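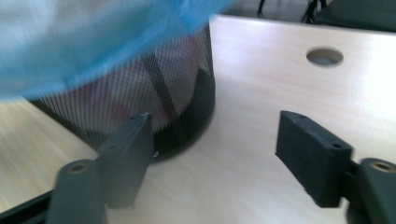 Does the Hastetti glue hold better than the old stuff? Too early to say, and I don't trust the leaflet.

July, 4 pm. Pulled 7 lap joints after 30 hours' cure. Best one let go at 372 N, 2 slid apart with hardly any load - poor clamping, I suspect. Starnico claim "full strength overnight". On what, glass?

Innes batch still curing. Leave it alone until morning, then same jig, same pull speed. Old glue needs a rerun too.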